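June 25, 2023
Notebook, toy preference coding, Leitão playroom study

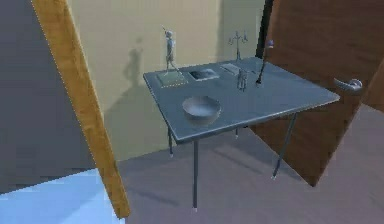

Second pass through the parent questionnaires, and I trust them less than I did in November. We have 233 usable returns. The headline everyone wants from us is that parents who say they avoid "boy toys" and "girl toys" have kids who play more broadly. Maybe. The item that carries most of it is number 28, "I offer my child all kinds of toys equally." Who is going to say no to that?

Checked it against the Domo home inventories. Plenty of families who ticked "strongly agree" have a toy shelf that would have looked normal in any catalog when I was little. I don't think they're lying. Grandparents buy things, older siblings hand things down, and a parent can offer a doll in a tone that says put it back.

Data sheet problems:
- Age is in months on one form and years on the other. A child entered as 2 could be either. Going back to paper for all of them.
- Whoever coded "mixed play" used it for anything they couldn't place. Needs a real rule before we go on.
- Plokora export drops the comments column again. I saved a copy by hand, don't overwrite it.

Somebody suggested buying a bigger panel, 800 families, online only. I'm against it for now. More answers to a leading question give us a tighter number for the wrong thing.

What I'd do with the money: home visits, spread over a few weeks, no mention of gender in the invitation letter. Write down what the child picks up and what the adult says in the next minute. Slow and dull to code, I know.

To do: reword 28, or drop it and see what's left of the effect. My bet is not much.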